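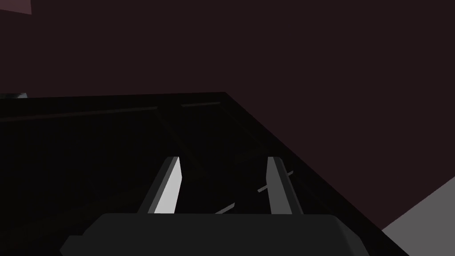
I've been back on the simulator this month, mostly in the evenings after 20 minutes of talking myself out of fixing the real arm first. The real one is still clamped to the bench at the Holroyd workshop with its elbow motor out. The simulated kitchen is where I'm sorting out the grasping code, and the wrist view is where most of the trouble shows up. With black furniture under a maroon wall, about all that reads clearly is the fingers, and the left one catches far more light than the right. My edge finder loves that left finger. It has very little interest in the seams on the furniture.

Evie Haworth suggested turning up the lights in the sim. I tried it and the numbers got better, but the workshop is dim too, so I put them back. I'd like the code to cope with dark surfaces before I trust it near a real drawer.

What did help was masking out the gripper before looking for edges. The mask is a fixed shape per finger opening, stored in a table I call Clurska for no good reason. It took 636 lines, and I expect to throw half of them away.

The second job was the view from up on the body, looking past both grippers at the black refrigerator and the open door. Tyyne Ahonen wrote the tilt correction for this (it's the Tiltix module, if you pull our code) and I've now got it running on every third image.

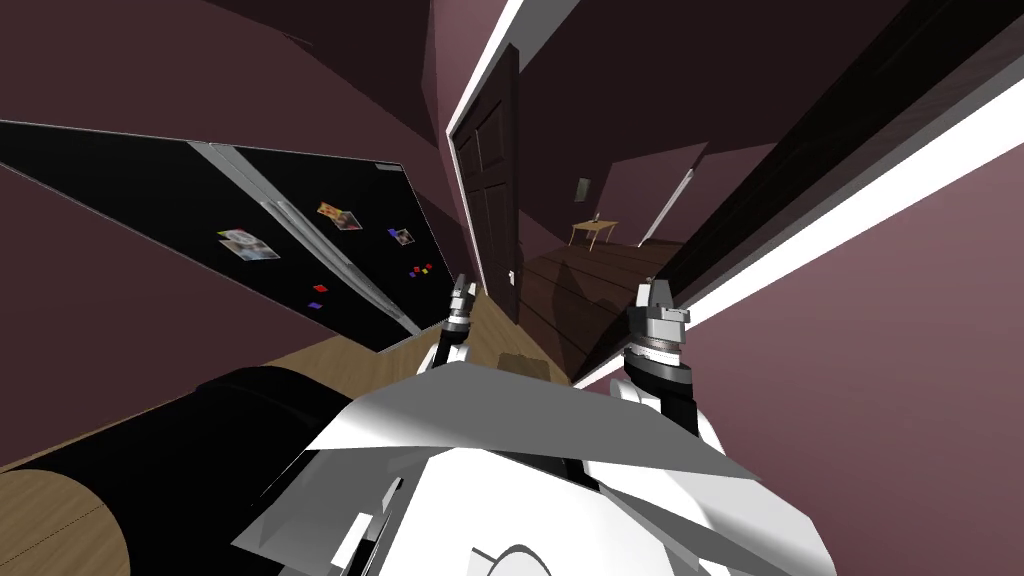 Still to do

Replace the elbow motor. Run the masked version 2000 times overnight and see where it fails. Ask at Wurthorpe if they still have the short cable chain – ours is one link too tight at full reach.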